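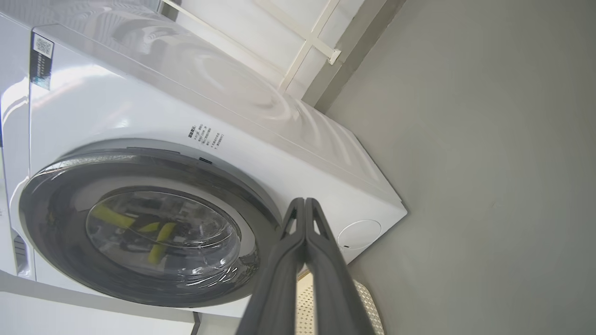
Furnham Shared Laundry Club - members' pages

1st July

I have been looking forward to writing this one for weeks! Regular readers know I get far too excited about washing, and this post is all about the front loader, which I have grown to love more than is probably reasonable.

First, the round white cap low down on the front. If your machine has one, get to know it. On ours the drain filter is behind it, and back in April I finally cleaned it out properly. Old towel on the floor, shallow tray under the cap, unscrew it slowly and let the water come. I found 4 hair ties, a button and a wad of gray fluff that I'm still thinking about. Uchenna Ogundipe had been telling me to do it since last fall (she was right, she's always right about laundry) and the drain cycle has been so much quieter since.

Second, small loads of darks. I used to save up everything navy and black until I could barely close the door, and it all came out creased with those chalky detergent streaks. Now I put in a few things at a time, inside out, on cold, with less soap than the bottle says. My oldest blue sweatshirt looks years younger.
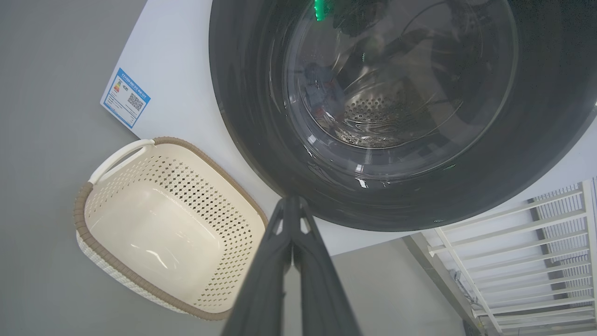 The other big change is the basket. I gave up on the tall hamper and switched to a low one with holes in the sides, and I can't tell you how much nicer it is! Damp things get some air while they wait for the line, and I can park it right by the door and pull everything straight down into it - no more socks on the floor. Mine also lives in the car on Grellside days, full of beach towels, and a quick rinse gets the sand out of all the little openings.

One more habit: before every load I give the drum a spin with my hand and feel around for strays. Last month I found a single red sock from the load before, waiting to turn my pillowcases pink.

Next time, the rubber door seal and what I use on it. Bring gloves.

Comments

Huỳnh: Checked my filter after reading this. Two coins and a guitar pick. Thank you, I think?

pluvivus_fan: Do you leave the door open between washes? Mine smells musty if I don't.

Uchenna Ogundipe: Always open! And I AM always right about laundry.

Search this blog
Type and press enter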